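Home | Projects | Notes | About me

Ronell, part two: the wrist camera and the fingers

14 August 2018

Since my last post I am working on Ronell almost every evening in the shared workshop. Ronell is my name for the small arm, and now it has a gripper and a camera on the wrist.

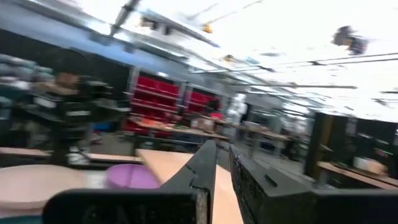 The two fingers

Many readers will see that the fingers are not a pair. The left one is a tapered jaw with a pointed tip. It has a thin pale line across the top, and I check this line with my nail before I start, in case it is a crack. The right one is a square block with a rough surface and a small slot. I made it later, when I wanted more contact area.

I like the combination more than I expected. The point goes under the rim of a bowl, and the block gives the other side something wide to press on. For flat things it is not so good. A coin or a sheet of paper I have not managed yet.

The blur

When the wrist turns quickly, the whole room becomes streaks and only the gripper stays sharp. My first idea was a better camera. Then I made the wrist slower and waited a short moment before each picture, and this cost me nothing. The moment is now set in the file as 3 camera pictures, which I throw away. After that comes the one I keep.

The recording program is called Zikitz, and I wrote it myself, so please do not look for it. I planned to save 3,000 pictures in the first round. I have 2,812, and I will stop there — the disk is almost full and I want to begin with the sorting.

Still open

The cable to the camera is too short by about two fingers' width. It pulls when the wrist is fully turned. I have ordered a longer one from Husar, and until it comes I limit the turn in the software.

I also want to print a second block, the same as the right one, and compare both settings with the same bowl. If somebody has tried rubber on printed fingers, please write me which glue you used. Mine came off after two evenings.

Recent posts
Ronell, part one: the base and the first motor
Lernedex, my small index of learning notes
Why I changed all my screws to one size
Cleaning a noisy power supply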